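The Greengrocer of Small Things

In the town of Tristby there is a shop where the fruit never gets soft. It stands at the end of a short street, between a bakery and a man who repairs watches, and its window is full of play food. Moushumi Patwary opened it with two shelves and one cash drawer. Today the stock list has 3265 items, from single peas to a whole wedding cake in slices.

I visited her in October, when the busy season is beginning. She was choosing the pieces for her winter table, a display she changes every year. "A child does not look at the shelf," she told me. "A child looks at the table, because at home the food is on the table." So she keeps it simple. A bowl, a plate, a few good pieces, and always one soft animal who is the guest.
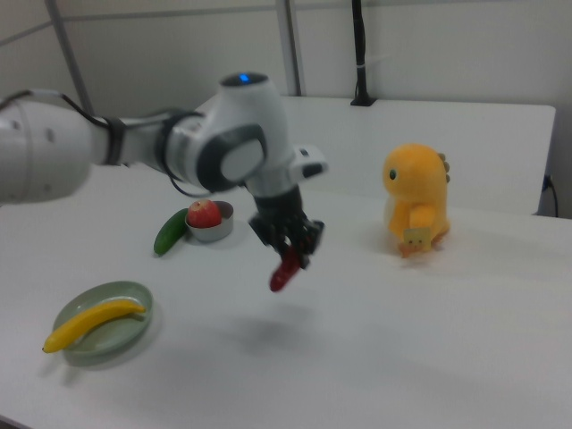
Fruit and vegetables for the winter table, with the yellow guest at its place.

Play food is older than many people think, and Mrs. Patwary speaks about it with great seriousness. Her first pieces came from her aunt, who kept them in a biscuit tin for 27 years. There was a pear with a bite painted on it and a loaf of bread as big as a thumb. They are not for sale. She lets children hold them if they ask politely, and most of them do.

Many of her newer pieces come from Konus, a small workshop run by Boris Dimitrov. He was a sign painter before, and he still thinks first about color. He explained to me that the hardest food to make is the banana. If the yellow is too clean, it looks like a telephone. If there is too much brown, parents put it back. His own children tested the early ones and were not kind to them.

Red is another difficult matter. Mr. Dimitrov says that a tomato, a cherry and a pepper must each have their own red, or the child will mix them all in one soup and call it tomato. He likes when a piece has some small mark from nature, a stem or a spot. On the winter table the chili pepper has a thin, curved stem, and the apple in the metal bowl has pale yellow streaks in its red. The cucumber beside them is dark green and a little bumpy, with a shine along the top.
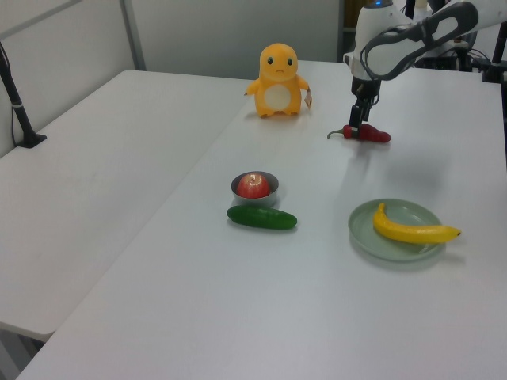
Prices are a subject Mrs. Patwary does not enjoy. She sells single pieces as well as sets, so that a child with coins can leave with something. The most popular single piece is the lemon – she does not know why. The least popular is the cauliflower, and she orders it every year from loyalty. For the plate she is more strict, and only one thing may lie on it. This year it is the banana, on pale green, with its dark brown tip reaching over the edge, and the orange guest with the round head and the small frown stands behind it all.

Before I left, a boy came in with his grandfather and asked for soup. Mrs. Patwary gave him a pot, a carrot and an onion, and he sat down on the floor and began to cook. The grandfather took off his coat. The shop closes at six, but on that evening it was open somewhat longer.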